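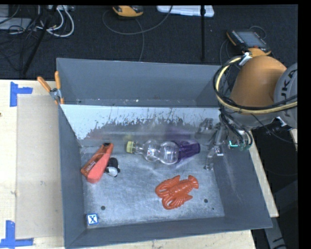
4.3 Sorting mixed items from the bin

Read this section before you use the Tolline program for household tidying. The program picks one item at a time. It does not fold, wipe or open anything.

1. Put the items in the front compartment only. The program does not search behind the divider.

2. Leave a small space between items where you can. Two items that touch are often picked as one.

3. Close the bottles with their caps before you load them.

4. On the pendant, select job 528 and press Start.

5. Wait until the arm is back in its home position. Then you may reach into the bin.

Note: Shiny metal walls give reflections. The software can take a reflection for a real item and try to grip it. If this happens more than twice, lower the value "Bright limit" to 200.

Note: In our trial at Bavov the arm made 1684 picks, and 847 of them were right at the first try. Soft toys and clear plastic gave the most errors. For this reason we do not yet recommend the program for a home without a person near.

CAUTION: Do not load glass or knives. The gripper does not feel a sharp edge.

If the arm stops with an item in the gripper, go to section 4.5.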